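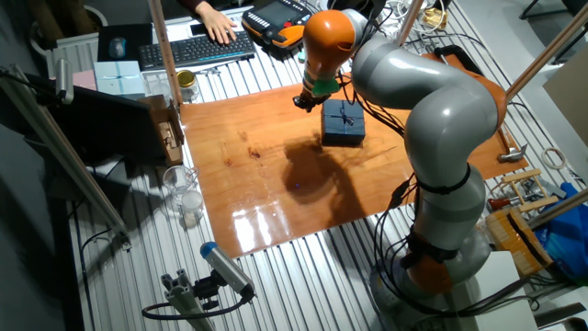
Hamidreza reckons the carburettor was never the problem, and has said so every morning since we took it off. Workshop book, 1/3/25, the Plarkard coupé, still not running on all its cylinders.

Compression done again with the throttle held open. Three good, number two poor, same as in October when I wrote "gauge suspect" and went home. The gauge is fine. I owe it an apology.

Squirt of oil down the bore, barely any change, so probably a valve. Head comes off next. The owner, Mr Abou Jaoude, would like it back for a rally of 200 miles and has been told it will currently manage roughly 8, downhill. 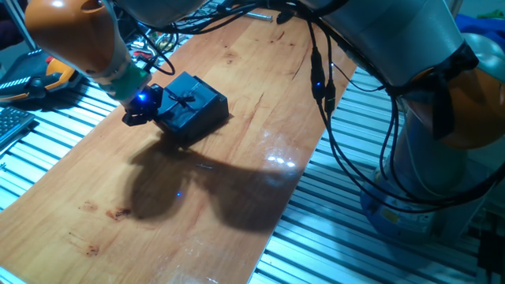
Had anyone looked at the head gasket before ordering valves, Najafi wanted to know. Fair point. Valves not yet ordered. Ukenora quote 2452 for a rebuilt head, which I read twice and then put under the kettle.

Other jobs:
Nearside door drops when opened, hinge pin worn.

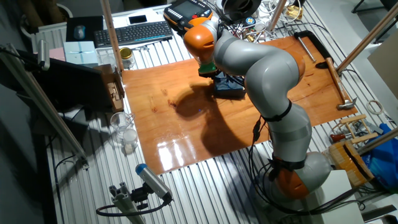
Offside door does not drop, because it does not open. Leave until the engine is sorted.

Chassis plate cleaned up, number matches the logbook, a first for this car. Need more penetrating oil, and whoever has the long 13 mm socket please put it back.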